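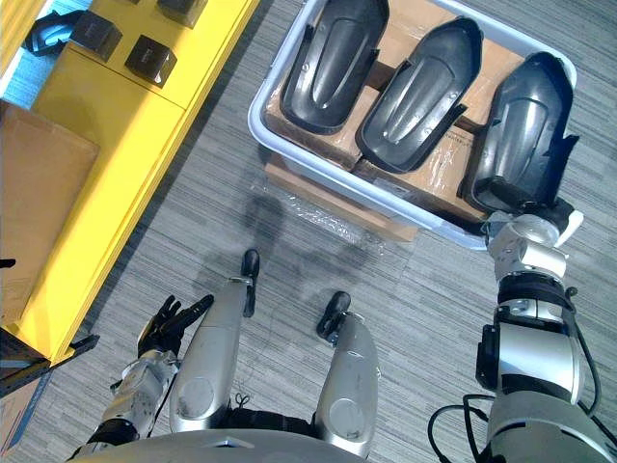
How do you store glossy plastic covers between unpacking and assembly? I help in a small repair and assembly shop in Misdale, and we receive molded covers with thin edges and small tabs on the rim. I have a gray tote for them and I put cardboard boxes in the bottom, still in their clear plastic, and the black covers lie on top side by side. It saves my back because the tote is standing on one more box. But last month we had 9 covers with fine scratches from a delivery of 450, and my boss at Stamatopoulos wants a better way before June. Also I never know where the small hardware should go. Please advise, I am new in this work.
Ifigeneia Kalogeropoulos

Your method is not bad. Cardboard under the part is fine if it is clean, but packing tape has sharp ends and it collects dust, so I would put a sheet of thin foam over everything. Keep the covers in one layer only. When you take one out, lift it straight up and do not pull it across its neighbor.

For the hardware, use an open shelf beside the tote, at the height of your hand.

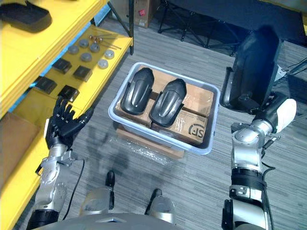
Keep each kind in its own group, with empty space between the groups, so that you see quickly if something is missing. Bolts go to the back, because they roll. Discs and rubber pads can stay closer to the front. I worked nine years in a warehouse in Hesdale and we did it so, also with orders of 1000 pieces.
Spyros Stergiou

Just buy bubble bags, it is cheaper than thinking about it.
Asar44

I do not agree with the bubble bags. If the cover stays in the bag in a warm room, the bubbles can leave marks on a glossy surface. Ask the supplier first. What I would add to the answer of Spyros:

Give every long part its own tray. Three black trays in a row on a yellow shelf is enough for a small bench, and you fill them from the left.
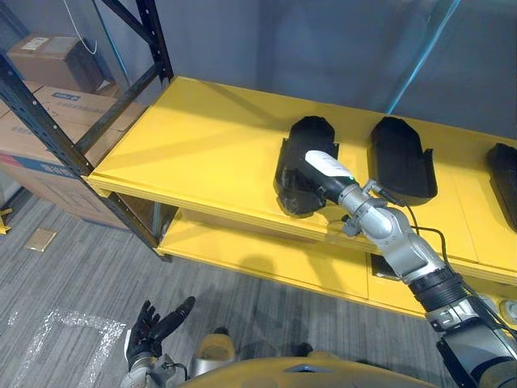 Write the part number on a card and put it in front of the tray, not inside, where the part will hide it.

Wipe the shelf in the morning before the first box is opened.
mirto_k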